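Speaker notes -- "House rules for benchtop arms"
Pascual Maldonado, Trastia
March 1, 2026 version, use this one. Not the February one (wrong slide order)

OPENING (2 min, don't ramble)
Thanks Matěj for the intro. Say his surname properly: Kuruc.
Who has a written cell rule sheet? Hands up. Who has read theirs since they taped it to the wall?
Point of the talk: small arms get treated like desk toys. Formal standards written with big cells in mind, people skim them, shrug, carry on. So we wrote our own sheet on top. One page, plain english.
NOT a replacement for a proper risk assessment. Say this twice.

SLIDE 2 -- WHERE THE SHEET CAME FROM
Started at Botine as a list of near misses. 42 entries by the end. Mostly boring: snagged cable, elbow into a monitor, someone reaching in mid-run to straighten a cup.
Sorted them by cause. Housekeeping won easily. Software faults way down the list, people never believe me here, pause for questions.

SLIDE 3 -- REACH
Mark the reach of the elbow as well as the gripper. Everybody forgets the elbow.
Our rule: 500 mm clear past full reach on any side people walk along. If you can't get it, put up a gaurd or slow the arm down.
Story about the Bolger site and the coffee. Short version!!

SLIDE 4 -- STOPS
Stop button reachable from the operator's chair without leaning over the table. Test at start of shift, write it in the log.
Log is paper at our place. Fine if yours isn't.
Gotell people will ask about two arms on one stop. Answer: yes, one press stops both, always.

SLIDE 5 -- TABLE RULES
Only the task objects on the tabletop. No phones, no pens, no hex keys.
Start every run from the same parked pose, and the operator calls it out loud.
Cable loops: enough slack for the full move, check the loop can't catch on the base or the rack.
Floor: walkway kept clear, brooms hung up, mats flat.
Leave this one up while I talk. Ask the room what they'd write up -- give them a full minute. Mugs on the rack, two more out front, arms either side. If they're slow, start them on the elbow over the gap by the desk, then the broom and dustpan on the floor.

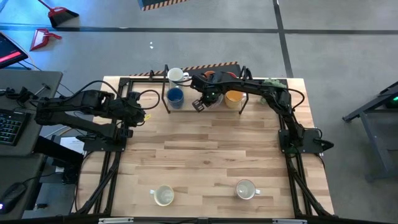
SLIDE 6 -- MAKING IT STICK
Recheck the sheet every 1000 runs or whenever the layout changes, whichever's first. Moving a desk counts as a layout change.
New starters walk the cell with the sheet in hand before they touch the controls.
Anyone can call a stop, no explaining neded at the time. Write it up after.

QUESTIONS
Copies of the sheet on the chair by the door. Matěj has the spares.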